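Stop grading the demo

Every spring the Brunstead robotics class ends the same way. Families come in, the teams get one run each, the robot does the thing or it doesn't, and the grade more or less follows. I sat in as an outside judge in February for the practice round and I've been annoyed ever since. So, quickly, before I lose the thread.

The demo is the worst part of the course. Worst to watch, worst to learn from. 14 weeks of work and then a couple of minutes with everybody's aunt leaning in. Kids know this. By week three they are already picking easy tasks. Stack the block. Push the block. Foam cubes, because foam forgives you.

One team didn't. They call themselves Cele, no idea why, and they picked cables. Phone on the table, charger, two arms, get the plug where it has to go. Anyone who has built anything could of told them this was a terrible choice for a grade. A cable never lies the same way twice. It has loops, it twists, it slides off when you come at it from the side. A block just sits there.

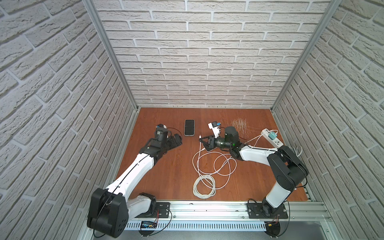 And they had the best notebook in the room by a mile. 200 attempts logged, by hand, most of them marked as failures, with a line on each about what went wrong. Grabbed the loop instead of the end. Closed too early. Arms in each others way. That last one shows up for pages, and then they change who goes first and it mostly stops showing up. That is engineering!! That's the whole subject right there, in bad handwriting.

Under the current sheet the notebook is worth 2 points. The live run is worth most of the rest. A team that stacked foam beat them easily on paper and I signed the form, becuase that was the form.

I know the argument for the demo. Pressure is real, customers don't read notebooks, the Juditz regional scores live runs so we should prepare them for it. Fine. Keep a live run then. Make it small. Let teams have a second go, let them say out loud what they think will fail before they press start, and score how right they were. A kid who says "it'll miss the plug by a bit to the left" and is right knows that machine.

Also pay for hard tasks. Divers get a difficulty score, gymnasts too. Why not us. Right now the sheet tells a fifteen year old to aim low and polish it.

The Clirneo workshop program dropped its final showcase and went to open bench hours, parents wander through while the work is going on, things break, somebody explains why. Noisy. Slow. Way better conversations than I had at our judging table.

The score sheet gets reprinted before next term anyway. Change it then.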